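Sorting, again

Back at it after a rubbish week. Quick one before the kettle boils.

So I've been teaching the lunchtime code club at Wernach how computers sort things. No laptops for the first go, just playing cards on the floor. 13 cards, one suit, shuffled. Rule is you can only look at two at once, same as the computer. Chaos. Good chaos though.

Most of them invented bubble sort without knowing it had a name. Swap neighbours, go back to the start, swap again. Slow as anything. One group split the pile in half, sorted each half, then zipped them together. Merge sort! Was so chuffed I forgot to write down there time.

Then onto Wukix, which is the little block language we use (free, bit clunky, colours are awful). Put in a list of 81 made up scores and had it count the comparisons. Merge version came out at 511 the first time. Bubble one went way past that and the kids started booing it. Fair enough.

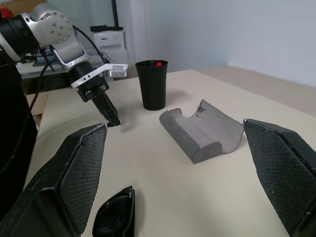
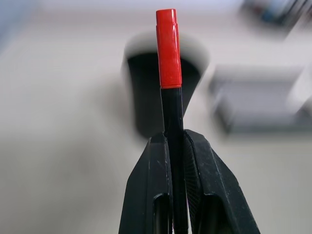 Question I got at the end, and have been asked at home too: if bubble sort is so slow, why teach it at all?

Because you can follow every step of it by hand, and once you've felt how slow it is the faster ones make sense. It's also only a few lines of code, so a beginner can get it running in one sitting.

Next is searching. Want to do the guess my number game, up to 284 this time so it isnt a nice round number and they have to think about where the middle is. Might try it in Olleo as well, has anyone used it with under twelves? The menus look like a lot.

Also need more cards. Two packs went home in somebody's jumper and the one I've got left is missing the four of clubs.

Right, kettle. Will put the worksheet up in March once I've fixed the typos.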